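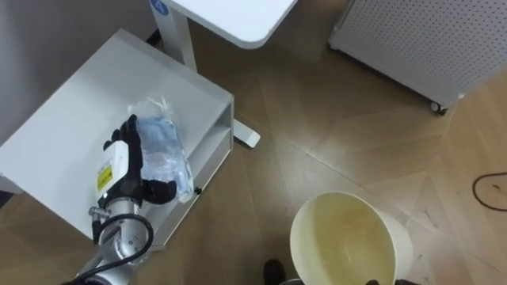 Low Storage and Floor Equipment, Talidport Flat: Gallery

Pictures from the main room of the Talidport flat, with notes on the furniture and fittings. The room is furnished for short stays, so everything in it has to be low, light and easy to wipe. Measurements are in millimeters and were taken with a steel tape. Finishes are given as found.

Open shelving unit, white

Flat top panel, with light scuffing. The side compartment is open and divided by one horizontal board into two stacked openings. Clear depth inside is 300. The unit stands on the floor without wall fixings and can be turned to any angle, which helps when the floor behind it has to be swept.

Clear bag on the top panel

Thin, crinkled plastic, gathered and twisted at the neck. The contents are light blue and folded. Small packed items are kept on top of the unit until they are sorted, then moved to the upper opening. The lower opening is reserved for flat goods: folders, spare filter sleeves, the folded floor cloth.

Air purifier, tall, white

Front panel perforated with small round holes in diagonal rows, almost down to the floor. Black slatted outlet along the top, glossy dark top surface. The inventory calls for 400 of clear space on the outlet side. Dust collects in the perforations first and is removed with a soft brush, dry, every 14 days. The top surface shows fingerprints and is wiped at the same time. Nothing is stored on it.

Wastebasket, pale green

Round opening, placed at the foot of the purifier. Takes wrappers and tissue only; the kitchen bin takes the rest. The liner holds 11 liters and is changed when the room is cleaned. White and blue package, crumpled, above the purifier.
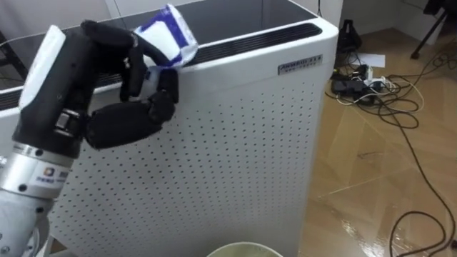 Floor

Wood-look planks, light brown, glossy. The surface reflects strongly near the purifier, and streaks left by a wet mop are easy to see from the doorway. Cleaned with a well-wrung cloth along the length of the planks. Felt pads from Florkero are listed for all loose furniture in the flat and are checked in March.

Related galleries

Petbridge flat: hallway and coat storage
Cavalcanti house: utility room, shelving before and after repainting
Talidport flat: kitchen, lower cabinets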